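Terça-feira, 25 de fevereiro de 2025

Ensaio de limpeza de mármore, lote Bilten. Diluição do detergente neutro Lokeo a 3 %, água da rede. Tempo de contacto de 30 min por provete, enxaguamento com 200 ml.

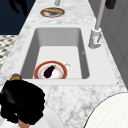
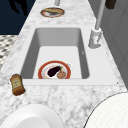
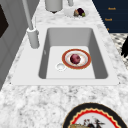 Bancada de mármore branco com veio cinzento e cuba branca encastrada.

Brilho inicial do provete A: 52 GU. Depois do enxaguamento, sem alteração mensurável. Provete B repetido por erro de zero no brilhómetro; descartar a primeira série.

Selante Bukum: cura incompleta na aresta, superfície ainda pegajosa ao tacto. Verificar validade da embalagem aberta em agosto.

Pendente: ficha técnica da Jabłońska (falta o pH do concentrado) e ensaio com vinagre no provete C.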